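How Does a Robot Learn to Set the Table?

You probably learned to set the table by watching someone else do it. Some robots learn in a similar way. They need examples, and they need a lot of them.

At the Burnside workshop in Plikorcombe, Jummai Etim and Marin Radulović collect examples for a robot named Tristo. Tristo has two arms, and each arm ends in a gripper, a kind of hand with fingers that open and close. The job this month is dishes: a mug, a bowl, a plate, a spoon and a fork.
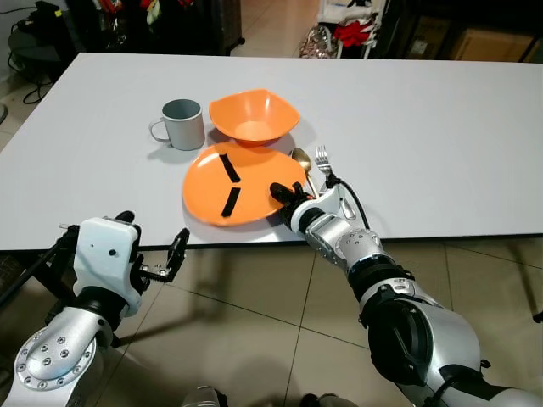
What is an example?

One example is a recording of one try at a job. A person guides the robot's arms from start to finish. While the arms move, the computer saves two things. It saves what the camera sees, and it saves where every joint of each arm is.

Most tries at the dish job take less than a minute. Then the dishes go back on the table in new places, and the next try begins. Jummai and Marin can record 67 tries in a day if nothing goes wrong.

Why so many?

Think about a plate. It can be near the bowl or far from it. It can be turned a little. A spoon might be beside it. If the robot had only seen a plate in one spot, it might reach for that spot every time – even with no plate there.

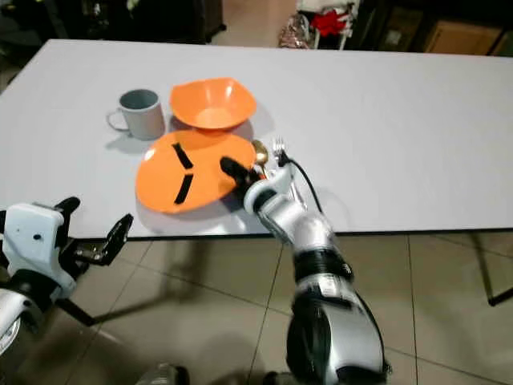
Small changes matter too. Light from a window makes different shadows in the morning and the afternoon, so the team records at both times. They plan to collect more than 2000 tries before Tristo practices alone.

What about mistakes?

Sometimes a fork gets dropped. Marin marks that try with a note, so the computer knows it is different from the good ones. On the first day, 19 tries got a note.

After that comes the training. The computer goes through the recordings again and again, looking for patterns that link what the camera sees to how the arms should move.

Words to know

Gripper: the part of a robot that holds things.
Joint: a place where an arm bends or turns.
Training: the time when a computer learns from examples.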